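Dernlow Peaceful Assembly Network
Minutes of the general meeting, May 31, 2025
Clilla Hall, upstairs room

Meeting opened at 6:30 p.m. with 85 members signed in, our best turnout so far! Minutes of the last meeting were approved with one correction (the route ended at Vonel Square, and not at the bridge).

1. The march against the assembly permit bill
Stewards counted 4000 people at the Vonel Square end. Members were thrilled, and there was applause for the drummers, who kept going the whole way up the hill. The paper birds that people pinned to their coats were a huge hit, and several shops along the route have put them in their windows. Two members felt the speeches ran long. Agreed: five speeches at most next time, and a better loudspeaker at the back.

2. Petition
The petition to withdraw the bill now has 453 pages of signatures, all scanned. The council clerk has confirmed that paper and online signatures will be accepted together. Delivery is set for the first week of September, before the second reading. A member asked if we could walk it over in a wheelbarrow. Carried with great enthusiasm.

3. Songs and signs
The Từ singing group has offered to lead two songs at the September rally and will send the words in advance (English and Vietnamese on one sheet). We have nearly 300 blank signs left. Sign-painting evenings will go on at Clilla Hall, and anyone can bring a slogan, a drawing or just a brush. Please keep the lettering big, as the small stuff was lost on people across the street.

4. Legal observers
Nine people have finished the training and six more are on the list. The pocket card on what to do if stopped by police is being rewritten in plainer words. Draft to be read out at the next meeting.

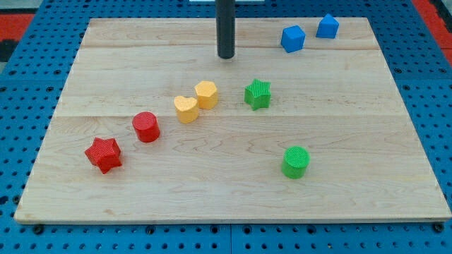 Colored shape blocks on a wooden board.

5. Any other business
A request for a quieter meeting point for families was warmly received; the garden side of Vonel Square was suggested. Route to be walked and timed before the next meeting.
The newsletter needs short accounts of the march, funny ones very welcome.

Meeting closed at 8:10 p.m.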